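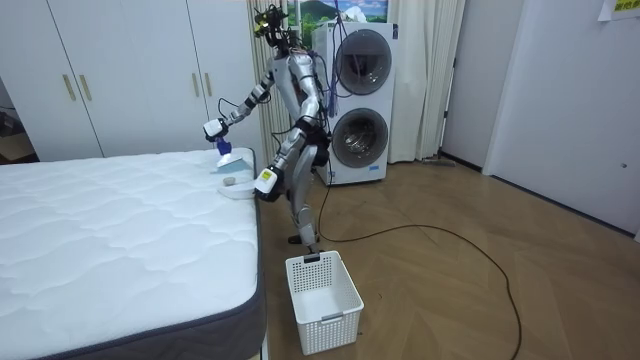 Danora housekeeping project
Progress report to the Trutuvden fund, second period
8th September

Sending this a bit later than agreed, sorry. Changeover season. Figures are in the spreadsheet, this is the written part.

Where we are

Room trials are running. One bedroom at the Trình building is kept off the booking system for the project and has been since the spring. The robot works in there on the bare-mattress stage of a changeover: old bedding already off, new bedding not on yet. That was the part the housekeeping staff picked when we asked them what they'd give away first. Lots of leaning over, crumbs and wrappers in the quilting, the far side of the bed always a stretch.

Not in guest rooms yet. The plan said we would be by now. We aren't, and I'd rather say so here than bury it further down. Main reasons are speed and the power cable. It runs across the floor in a loop and in a room that size somebody has to mind it. Battery running is down for December.

What the staff time looks like

We budgeted 600 staff hours for the whole project and have used 200. Under plan, but most of the heavy use comes in the next period so please don't read it as a saving.

Those hours are paid on top of normal shifts, at the normal rate, as agreed with you at the start. Took a while to get payroll to do it properly. Two people were underpaid in the first month, put right since.

6 housekeepers have been trained to work with the robot. Training is one morning and covers start, stop, where to stand, what to write in the log. We cut the slides. People learned more from being in the room with it for an hour, and they asked for less talk and more time on the stop button, so that's what they now get.

What changes in the job so far:
- the person in the room does bathroom and surfaces while the robot is at the bed, then checks the bed
- more checking, less bending
- more writing things down, which is not popular
- the basket goes at the foot of the bed every time, same place, for the robot's sake. Some staff had their own way of setting out a room and have had to drop it 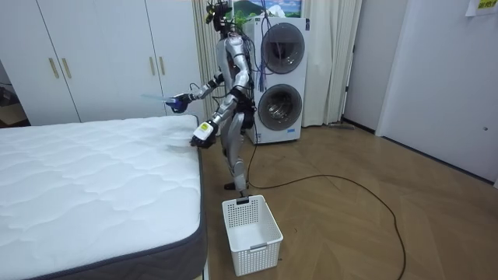

One housekeeper told us she doesn't mind the machine at all, what she minds is being asked to wait for it. If she has a floor to finish by two o'clock and it is still on the first bed then it's her that looks slow, and she wants that written down somewhere before it ever goes near a real changeover. She also said the checking is proper work and ought to be on the rota as work.

We agree with her on both. The rota change went to Pulilon management last week: a separate line for checking, and no room targets for anyone paired with the robot. They've accepted the first. Second one still being talked about. It would help us if the fund said something on this, even a line in your reply.

Other things staff raised at the meeting:
- will there be fewer shifts. Pulilon has given a written promise of no cut in contracted hours during the project. Nothing after it. People noticed that, obviously
- who gets the blame if a mattress is damaged. Not the person in the room, now in writing
- can the log be shorter. Yes, it's now one side

The brush work

This has taken most of the technical effort this period. Picking up soft things off the bed and into the basket was the first task in the plan, the dustpan and hand brush is the second. Same sort of kit as on the staff trolleys. We looked at a small vacuum instead and dropped it, partly noise, partly that staff wanted a tool they could take over with if the robot stops halfway.

Trouble spots are the dips in the quilting, where small bits sit below the lip of the pan, and keeping the pan flat on something that gives. Light crumpled rubbish also gets pushed along by the bristles and ends up somewhere else on the bed. The staff suggestion was to bring the pan right up close and make short strokes, the way they do it themselves, and that is what's being worked on now. We'd asked for advice from them too late on this one, should of done it in week one.

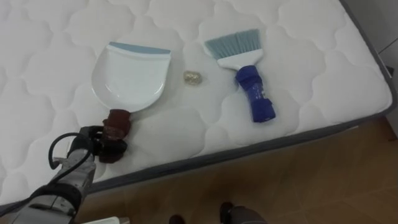

Problems and delays

Guest room trial moved to December, as above. Knock-on is that the staff survey moves too, no point asking people about something they haven't worked with.

Lost 3 working days to a gripper fault. Covered by the supplier, no cost to the grant.

The room itself. Pulilon would like it back for bookings over the winter. We've said no for now but it will come up agian.

Next period

Battery running. Brush work to a standard the housekeepers sign off, their call and not ours. Rota wording settled. Then a first guest room, on a quiet day, with a trained member of staff who has asked to do it.

Spend is in the spreadsheet, second tab. Travel line looks odd, it's two claims entered together. Will split them before the audit.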